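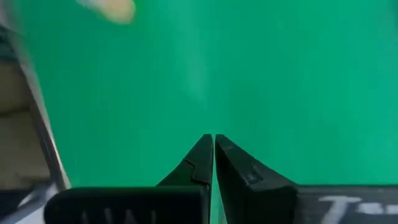
The save file that wouldn't load

Plevero is a farming and trading game made by Tromura, a studio of eight people working out of two rooms above a bicycle shop. It has no combat and very little story. Players grow crops on a chain of islands, ship them to market and slowly buy better boats. Most of the reviews were kind. Then, in November, an update went out and long-running saves stopped opening.

New games worked. Short games worked. The trouble came only to people who had played past year 30 on the in-game calendar, and those were the people who cared most. The support inbox had 2000 messages in it by the end of the first weekend, many with a save file attached.

The cause was old. Early in development, the team had stored every crop, crate and boat as an entry in one long list, and each entry was known by its place in that list. Remove a boat and everything after it moved up by one. The game kept a second table to correct for this, and for years the table did its job. The November update changed the order in which the two were read. In a small save the difference did no harm. In a large one, a boat could end up pointing at a field of barley, and the game would shut down.

A quick patch made the files open again, but it did so by throwing away anything it could not match. Some players got their islands back without their boats. One found that the whole port of Catacutan, the largest town on the map, had no buyers in it. The patch was withdrawn the next morning.

What followed was four months of work that added nothing a player could see. Every object in the game was given a permanent number of its own, which it keeps until it is sold or destroyed. The second table was deleted. The team then wrote a separate tool, called Alter, that reads an old save, works out what each entry was meant to be and writes a new file beside the original. The old file is never touched.

Alter was tested on the saves players had sent in. On the first full run it failed on 31 of them. Most of those had been edited by hand, usually to add money, and a few had been damaged by a full disk — there was little to be done for the second group. The edited ones were repaired with the extra money left in.

The tool now runs by itself the first time an old save is opened. It takes a few seconds on a small farm and several minutes on a very large one, and a progress bar was added after testers assumed the game had frozen.

Tromura has since changed how it prepares updates. A set of the biggest saves is loaded on every build overnight, and a build that can't open all of them doesn't go out. The next update to Plevero adds goats and a second harbour at Catacutan.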